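14. Juni 2024

Wieder zu spät ins Bett, also nur kurz. Vormittags Claretti-Finger gegen die von Joltside. Gleiche Halterung, gleiche Kamera, je 100 Griffe. Joltside zieht sauberer zu, aber der Griff wird mir nach einer halben Stunde zu schwer, Handgelenk meldet sich. Claretti leichter, dafür Spiel im linken Finger. Schraube nachgezogen, besser. Nicht gut, besser.

Kamera nochmal flacher gestellt. Beide Finger sollen unten im Bild stehen, weit offen, und dazwischen nur Tisch. Mit dem alten Winkel vom Dezember war immer der halbe Ärmel drauf. Öffnungsweite geht jetzt ordentlich aus dem Bild raus, Skript läuft durch, 271 Aufnahmen brauchbar von gut 300. Der Rest verwackelt, meine Schuld, zu schnell geschwenkt. Muss mir das abgewöhnen.

Polster: Staub. Immer Staub, egal wie oft ich wische. Morgen Alkohol mitbringen. Und den kurzen Inbus suchen, der lag doch neben dem Netzteil??

Controller von Hovari nicht mehr geschaft. Handbuch nur bis zur Kalibrierung gelesen, Rest überflogen. Firmware offenbar zwei Stände zurück, deshlab wohl das Ruckeln beim Nullpunkt. Mail an Gebreyes geschrieben, noch nicht abgeschickt, klingt zu pampig.

Abends die Claretti-Finger nochmal ganz aufgemacht, leerer Tisch, ein Bild als Referenz für die offene Stellung. 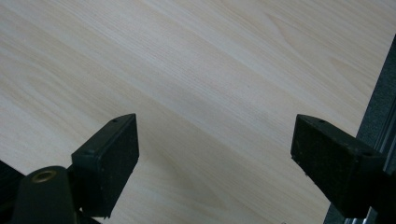 Shewit Gebretsadik meinte dazu am Telefon, die Öffnungsweite sei ihr ziemlich egal, sie wolle erst wissen, ob das Spiel nach weiteren 100 Griffen wiederkomme, vorher solle ich bei Joltside bloß nichts zurückschicken.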